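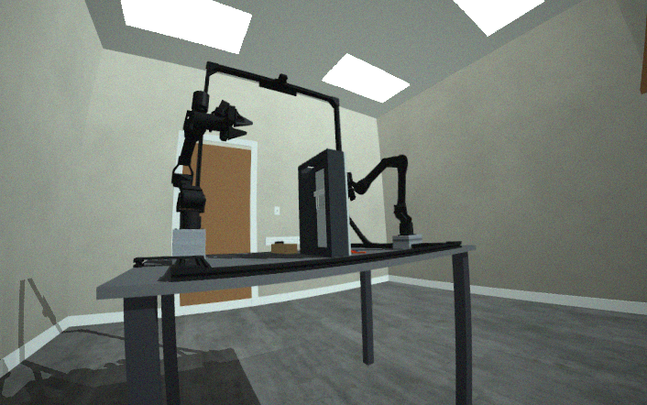

Dodcombe Wellbeing Group
Minutes of the meeting held on November 28, 2024

Chair: Elango Thevar
Present: 15 members. Apologies were received from five.

1. Minutes of the last meeting
Agreed, with one correction. The talk on sleep was given to the walking section and not to the whole group.

2. The Sendia meal shake plan
The chair had been sent a leaflet and a price list for the Sendia plan, which replaces breakfast and lunch with a powdered shake. The supplier offers a group rate of £864 for a starter order and would like an answer before February.

Mr Thevar said he had read the leaflet twice and still could not find out what was meant by "resets your appetite". He had written to ask. The reply repeated the phrase and attached a second copy of the leaflet.

Points raised:
– The leaflet quotes a trial with 50 people in it. It does not say how long they were followed, how many dropped out, or what they ate in the evening.
– Two shakes and a small supper is a low-calorie diet whatever is in the tin. Several members thought the same result could be had from porridge and soup at a good deal less cost.
– One member had tried a similar product and lost weight on it, then put it back on over the following winter. She did not blame the shakes but would not buy them again.
– Members on tablets for blood pressure or diabetes should speak to their GP or pharmacist before cutting meals. The leaflet mentions this once, in very small print.

A member spoke in favour. She said some people find it easier to have the choice taken away from them, and that the group was quick to pour cold water on anything new. The chair accepted the second point – up to a point – and said he would change his mind if shown better figures.

Decision: no group order. Members may of course buy what they like.

3. Engelbrecht breathing course
A flyer claims that slow breathing before meals "burns stored fat". No source given. It was felt that the exercises were probably harmless and might be pleasant. The group will not advertise the course with that wording.
Action: chair to ask for a plain description of what is taught.

4. Walking section
The Flenau route is muddy past the second stile and the shorter loop will be used until it dries out. Step counts will no longer be read out, after complaints that two phones carried on the same walk gave very different totals.

5. Any other business
Request for a set of scales at meetings. Not agreed. The blood pressure monitor needs a new cuff and should not be relied on until it has one.

Meeting closed.

3 comments | 5 shares

Recent items
Soup recipes from the autumn lunch
Walking section: winter routes
Do we need vitamin D tablets?
Minutes of the February meeting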